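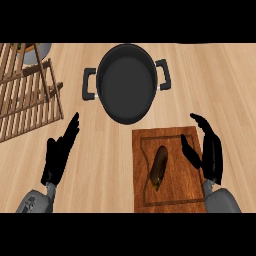 Grants > Community Sport > Jakab Fund > Project Updates

7 min read

Trornthorpe Whistle Project: mid-year progress report

Prepared by Lacey Bramwell for Henrike Ostermann, Jakab Fund
July 25, 2021

Hi Henrike,

You asked for the good, the bad and the budget, in whatever order I liked, so I'm going to start with the good while I'm still in a nice mood from the weekend's games.

We have 11 new junior referees on the roster. They've all done the introductory course, they've all got a whistle and a shirt that fits (more on shirts later, sorry), and every one of them has worked real games with a mentor standing on the sideline. When I wrote the application I was hoping for a few more than that, I'll admit, and I'll get to what happened at Wivness. But the ones we've got are terrific, and I'd much rather have them turning up every week and enjoying it than a longer list of names I have to chase by text.

Between them they've covered some 74 games since the season opened, mostly under-10s and under-12s. That's my tally from the scoresheets, and a couple of the early sheets got rained on in the back of my ute, so treat it as close. I've scanned the readable ones and they're in the folder I sent with the receipts.

How the coaching bit is going

The idea, as you'll remember, was that a new ref never walks onto court alone in the first part of the season. They go out with an experienced partner and there's a mentor courtside who says nothing at all during play. That last part has been the hardest! Our two mentors are Siebe De Graaf and Impi Räsänen, and both of them are coaches by instinct, so asking them to sit quietly through a missed travel was torture. Siebe started carrying a notebook just to give his hands something to do.

What we've settled into is a quick chat at half-time, one thing only, and then a proper talk after the game. The one-thing rule was Impi's. Early on we were giving the kids a whole shopping list at half-time (your positioning, your signals, your voice, watch number eight's elbows) and they'd go back out so busy remembering it all that they'd stop looking at the ball. Now it might be "louder whistle" or "get lower down the baseline" and that's your lot. You can hear the difference by the third quarter. The whistles at Trornthorpe are properly loud these days and I've had a complaint from the badminton people next door, which I'm choosing to take as evidence of progress.

The post-game talks are written up on the little carbon pads you paid for. The ref keeps the top copy. I did wonder if an app would be more sensible, and we trialled one at preseason, but half the kids' phones were flat by the late games and the stadium wi-fi is what it is. The pads work. Please keep funding the pads.

Positioning has been the area with the most improvement. New refs follow the ball, everyone does it, I did it for years. They end up as a sort of sixth defender. Siebe has been running a drill at training where two refs have to cover a scrimmage and he stops play without warning and asks each of them what's happening on the weak side. At the beginning they'd just look at him. By June they were telling him about the screen, who set it, and whether the feet were moving. I sat in on one of those sessions and learned something myself about where to stand for a sideline throw-in, so there you go.

Where we're still patchy is the block/charge call and anything to do with unsportsmanlike fouls. That's not surprising in a first-year group, and in under-10s it hardly comes up, but it's what the next block of training needs to be about if any of them are going to step up to under-14s.

Wivness

Right, the bad. The second site was supposed to be running by the start of term two and it isn't. We'd planned a matching group at Wivness with training on alternate weeks, and I was confident enough to print the flyers. Then the hall floor was found to have water under it at the northern end and the whole building was shut while they worked out how far it went. It's open again now, but only the southern court, and the seniors have most of the evening slots on that.

A few Wivness kids have been getting lifts across to Trornthorpe, and they're included in the group I mentioned up top. It's a long drive on a winter evening and I don't think we can expect families to keep doing it forever. I've been on the phone with the hall manager, Bianka Szekeres, who has been very decent about the whole mess, and she's offered us an early slot before the seniors' training from September. It's short. I'd like to take it anyway and run a cut-down version, classroom one week and court the next, and see who comes.

I should have told you about this sooner than I did. I kept thinking it'd be sorted by the next month and then the next month came. If something like that happens again I'll ring you.

Sideline behaviour

You asked about this specifically when you visited, and I've tried to keep an honest record. The short version is that it's better than last season and still not good enough.

We brought in the green armbands for first-year refs at the start of the season. The message to parents and coaches is simple: if the ref's wearing green, they're learning, and any question goes to the mentor. Most people have been great about it. I've seen a coach who used to give referees an absolute earful sit down, fold his arms and go pink in the face without saying a word, and afterwards he went over and thanked both of the kids. I could've hugged him.

We've also had some rotten moments. One of our refs was followed to the car park by a grandparent who wanted to discuss a five-second call. Impi walked over and dealt with it, and the family's club has followed it up with them in writing. The ref in question took a week off and then came back, and I was very relieved to see that name on the availability sheet. But it shouldn't take a mentor being within earshot to make it stop. For the second half of the season I want a mentor or duty supervisor to stay until the last junior ref has been picked up. I've already changed the supervisor's sheet to say so.

A couple of the older kids have asked if they can keep the green armband next year. I said no and then thought about it on the drive home, and now I'm not sure. I'd be curious what you think.

Umirness tournament

The Umirness carnival was the highlight of the half for me. It's a long day, with games back to back from breakfast, and the organisers let us put our newer refs on the early under-10 pools with senior partners from other towns. None of our kids had worked with strangers before. They had to introduce themselves, do the pre-game talk, agree who was taking which line, all that stuff that gets skipped when your partner is somebody you sit next to in maths.

The pre-game talks were adorable to begin with, very formal, lots of handshaking. By the afternoon they were chatting away like old hands. One of the senior refs came and found me to say his partner had overruled him on an out-of-bounds and been right. He thought it was marvellous. The partner was mortified and had to be told a few times that it was a compliment.

Things I'd do differently there: bring more water, bring spare batteries for the scoreboard remote, and book the bus earlier. We ended up in a convoy of family cars and I spent the first hour ringing around to find out who'd missed the turn-off.

Money

The full spreadsheet is attached, so I'll just pick out the bits you'll probably want to ask me about.

Game fees for mentored refs are tracking a touch under what we budgeted, which comes back to Wivness not running. I'd like your okay to carry the Wivness portion over into the September block. I haven't touched it in the meantime.

Shirts went over. I ordered adult sizes across the board and they turned up to the knee on our smaller kids, so we had to reorder in youth sizes. The supplier wouldn't take the first lot back once they'd been printed. The adult ones are in a tub in the storeroom and they'll get used as the kids grow, but it's a cost I caused and I've shown it on its own line so it isn't buried in equipment.

Course fees came in exactly as quoted. Travel for Umirness is fuel money only, paid against receipts, and a few families didn't want to claim.

Next steps

The training block on block/charge and unsportsmanlike fouls starts after the school holidays, with Siebe leading it. He wants to use video from our own games, so I'm working through consent forms with the clubs now. If too many forms come back blank we'll use walk-throughs on court with the under-16s playing the villains. They've already offered, with a bit too much enthusiasm.

Impi is going to pick the refs who are ready to try an under-14 game with a senior partner. She's got a few in mind and won't tell me who.

Wivness starts in the short slot in September, assuming the floor behaves. I've asked Bianka to confirm the dates in writing and will forward them when they arrive.

Finals rosters go out the week after that. I'd love one of our first-years to get an under-12 final, and there's a fair chance of it. You'd be very welcome to come and watch! Parking's awful, so come in through the pool entrance and I'll save you a seat on the scorers' side.

Could you let me know about the carry-over when you get a chance? That's the only item I need an answer on before I can book the Wivness slot.

Cheers,
Lacey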